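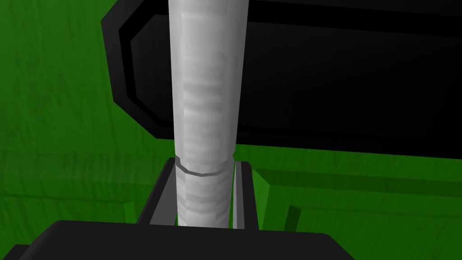

Search this site Enter keywords Go

Small renovations, slow decisions
Speaker notes, afternoon session

Opening. Thank the hosts at Kakance. Say who I am: I schedule renovation work for Studico, mostly older apartments. I don't design anything and I don't swing a hammer. My job is the calendar and the phone.

Start with the Urbańczyk job. Two bedrooms, a hallway, one bathroom. On paper it was 17 working days. It ran to 34. The crew was never short and the deliveries were fine. Every lost day went to waiting for an answer from the client or from us.

Pause here. Ask who has had a job like that. Let two or three people speak, then move on.

Why answers are slow

People don't sit on a decision to be difficult. Most of the time they don't know it is theirs to make. On Urbańczyk the owner thought we were picking the grout. We thought he was. The tile was up and the bags were in the hall for most of a week before anyone asked.

The second reason is that we ask too much at once. Our old finish list had 200 lines on it. Paint, trim, hinges, outlet covers, the lot. We sent it as one file and asked for it back by the end of the month. Some clients filled in the first page and stopped. One printed it out and lost it.

Third reason: couples. If two people have to agree, send it to both. A message that goes to one person gets passed on at dinner in a shorter form, and the shorter form comes back as the answer.

What we changed

We cut the list into rounds. Round one is only things that get covered up later — pipes, wiring, blocking inside the walls. Nothing about color. Clients find this round dull and they get through it quickly.

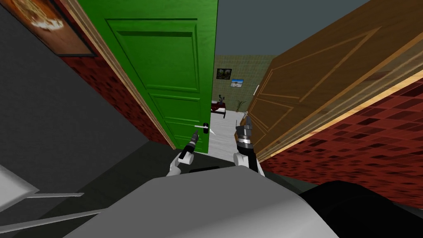 Round two is anything with a long lead time. Custom cabinets, glass, special-order stone. I put the order date next to each item, and next to that the date the client has to answer. I used to show only the delivery date. People read that as the deadline and answered the day before.

Round three is surfaces and hardware. By then there is something on site to stand next to, and it goes faster. Paint chips on a kitchen table under a warm bulb are not much help. Paint the sample on the wall it is meant for and look at it in the morning and again at 4 p.m.

(If time is short, skip the paint story and go to doors.)

Doors get their own section. They touch more trades than people expect. Swing direction affects the light switch. Thickness affects the jamb. Floor height affects the bottom clearance, and floor height is the number most likely to change. Settle the swing in round one, even if the color waits until round three.

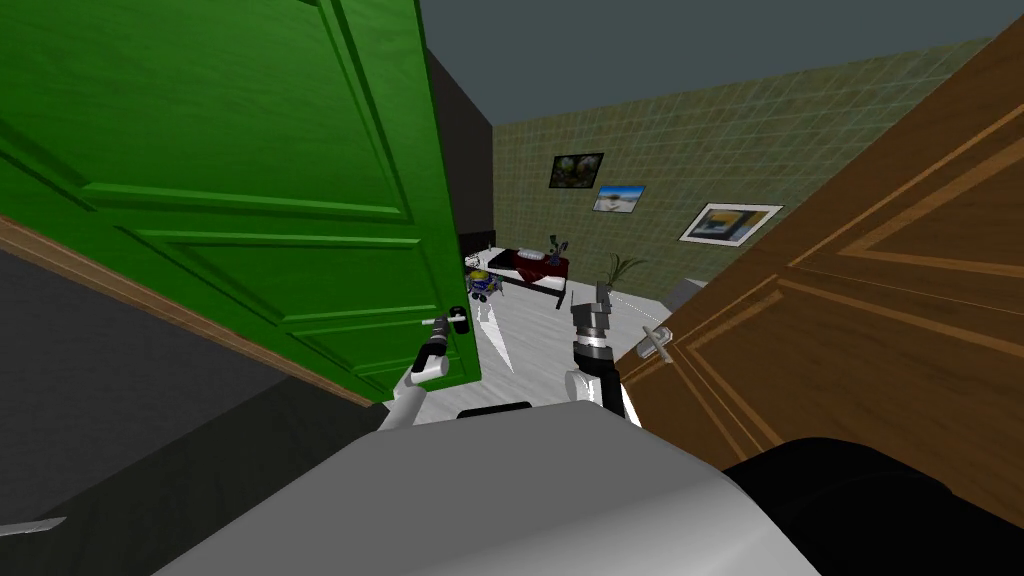 Green paneled door and brown wood door, with the tiled room beyond.

Who writes it down

One person. At Studico it is whoever runs the schedule. Dariusz Kalinowski ran two jobs for us last December with a shared document that everybody could edit, and by the second week there were three different answers for the same baseboard. He now keeps the only copy and sends it out as a PDF.

Verbal answers on site count only after they are written and sent back to the client. Keep the message to one line: "You chose the flat trim for the hall, we order tomorrow." If they disagree they will tell you that evening.

Changes after the deadline

We allow them. We price them the same day and say how many days they add. Ryszard Kozłowski at Himitz charges a flat fee for each late change on top of the cost of the work. I have not tried it. Ask if anyone in the room has, I'd like to know how clients take it.

Do not argue about whether the change is a good idea. Give the price and the days.
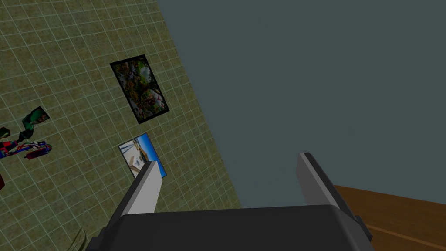 Black-framed picture on an olive-green tiled wall.

The last round is things that can wait until after move-in: curtains, shelves, what hangs where. Take these off the schedule completely. If the wall needs backing for something heavy, that belongs in round one, so ask then.

Questions I usually get

How long is each round? One week, with a reminder on the third day.

Does it work for kitchens? Yes, but appliances go first, before round one. You need the model numbers for the wiring.

What if the client never answers? Stop work on that room and say so in writing. We have done it on a few jobs. The crew moved to another room and the answer came.

Handouts are on the table by the door. The blank round sheets are on the back page.

Get new talks and notes by email. Enter your address to join our newsletter. You can unsubscribe at any time.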